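Search this book Go

Household Work: A Course Reader
Chapter 6. Plates, Racks and the Order of Drying 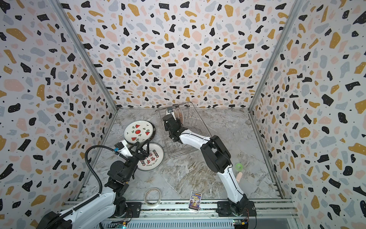 Why do we stand plates on their edge in a rack and not lay them in a pile?
Water leaves a standing plate from both faces at once. In a pile, each plate keeps a thin film of water for the one under it, and this film can stay there until evening.

In this chapter we look at the last part of dishwashing, which many courses leave out. The student has learned in Chapter 5 how to wash and rinse. Now the plates are clean, and they must travel from the counter to the rack and later to the shelf. Most chips happen on this short way. A plate with a printed face, for example with fruit or flowers, also suffers when the rim of another plate rubs on it.

The household manual of Bodstead, printed in 1803, gives to drying only 2 sentences. It asks for a clean cloth and a dry shelf. The Menton boarding kitchen, which we will meet again in the exercises, had to dry 100 plates after each supper, and there a cloth was soon too wet to be of use. They changed to racks in February of their first year.

Please keep three words apart while you read. The rim is the outer edge of the plate. The face is the side which carries the food. The foot is the small ring below. We hold a plate by the rim, we protect the face, and we dry the foot last, as it keeps water longest.

6.1 Taking a plate from an overlapping pair

When two plates lie partly one on the other, lift the upper one first.

Last updated: February

Reader comments

The Mahrous edition has a table of rack sizes here. Will it come back?

I teach with this in Kurnach. My students confuse foot and rim, so a drawing would help.

Section 6.1 is good but too short for my class.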